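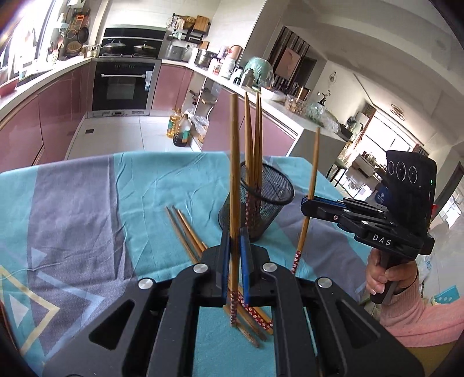

Fig. 1. Chopsticks, some upright in a black wire-mesh holder, others on the cloth. Patterned bands at the lower end.

Table Setting and Small Wares, unit 4 notes
Chopsticks: sorting, storing, setting out

Notes by Agustina Paredes for Omar Akl's group. Typed up fast, fix your own copy if I got something wrong. Bring it to the practical, we start 9:30.

Last time = forks and spoons, carry over the bit about handles. Today only chopsticks. Rests and spoon combos wait till March.

Parts (use these words in the write up)
Tip: thin end, touches food.
Grip: thick end, where the pattern usually goes. Bands, flowers, plain.
Body: everything between.

Look at Fig. 1 again for the difference between patterned and plain. Red and white band on one, red floral grip on another, two plain wooden ones side by side on the left. Mixed drawer, basically. Most home kitchens look like this and so will your practical tray.

Sorting
Start by pattern, then length. Length second because a pair can match in pattern and still be off if one came from another set. Stand both on the table, grip end down, compare tips. More than a finger's width off = not a pair.
Plain ones are harder. Go by color of the wood, then how the tip is shaped (round or squared).
Odd ones go in their own pile. Don't force a pair to make the tray look finished, Omar takes marks off for that.
Split or chewed tips: out. Rough spots too, run a thumb along the body.

Storing
Open holder, mesh or slotted. Pen holder is fine if it's clean and only used for this. Air has to get in from the sides, a closed mug keeps water at the bottom and the grip ends go gray.
Tips up or tips down? Asked in class. In Fig. 1 the ones in the holder are tips up. For: you see the tip, nothing rests in whatever is at the bottom. Against: people grab by the tip, which then goes on somebody's plate. Efthymia Psarras teaches tips up at home, tips down for self service. Use that for the test.
Don't pack it tight. If you have to pull hard its too full.
Dry first, flat on a towel, then stand them up. Never put away damp, never overnight in the sink.

Setting out
Pair goes together, tips level, paterns facing the same way.
Class standard: sideways in front of the diner, tips to the left. Lengthwise on the right also accepted, say which you are using and keep it the same for the whole table.
Pick up by the body or grip. Hand never goes near the tip.
On a busy tablecloth plain wood gets lost. Use a rest or a folded napkin under the tips. Smooth the cloth before anything goes down, chopsticks roll on a wrinkle.

Washing (short, see unit 2 for the rest)
Warm water, soft sponge, grip to tip. Painted grips don't soak. Lacquer not in the machine unless the maker says so.

For next class
Sort one drawer or jar at home, write down what you kept and what went out. Half a page. Hand in to Ghizlane Metwally, not me.
Read the Panthorpe handout, storage section only.
Bring a clean dish towel, the room is always short.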